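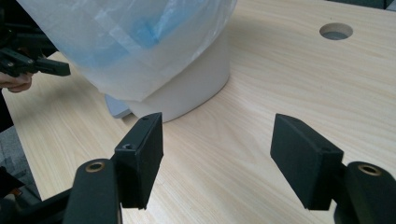

Gripper pair, bench 2 - monthly check, July

Checked by: Nkechi Uzor
Second pair of eyes: Ibrahim Haruna
Last full strip-down: Ebuka Olaniyan, at 2,000 cycles

Mark each line OK, WATCH or STOP. Write something in the comment even if it's OK, please. I love reading these and they do get used!

1. Finger pads, faces and edges
OK. Matte black blocks both sides, no chips on the inner faces. Lovely even finish on this print, best batch we've had from the Sesar printer.

2. Pad screws
WATCH. Left pad needed a quarter turn at the lower screw. Right pad was tight. Look in the recessed hole with a torch, you can't feel it with a fingertip.

3. Pivot bushings, brass rims
OK. Wiped both, no black dust on the cloth. No oil on these, ever. Chinyere found a smear in there last winter and it took an afternoon to get the grit out.

4. Arms, for cracks where they meet the bracket
OK. Flex by hand and listen. A printed arm creaks before it goes, and these two were silent.

5. Open and close, full travel, 24 times
OK. Smooth all the way on the right-hand tool. The left-hand one has a faint click near fully open, same as last month, no worse.

6. Pads meet square when closed
OK. Paper strip held top and bottom.

7. Grip test, thin bag over the tub
OK, and this was the fun one. Two tools, one in each hand, pinch the plastic and lift. Bag must not tear or slide out. Fourteen lifts, 14 good. With the old Gevell pads we were pleased to get half that, so thank you Ebuka - the new angle is a real step up.

8. Bench top
WATCH. Keep the tub clear of the round hole in the top. Cables at the side to be tied back before the next session.

9. Spares drawer
STOP on left pads, we're down to the last one. Order raised with Okonkwo, part 149. Right pads fine.

To do before next check
- Thread lock on left lower screw (Ibrahim)
- Find that click (me, can't wait)
- Cable ties (whoever is in first)

Signed off for use, 4.30 pm. N.U.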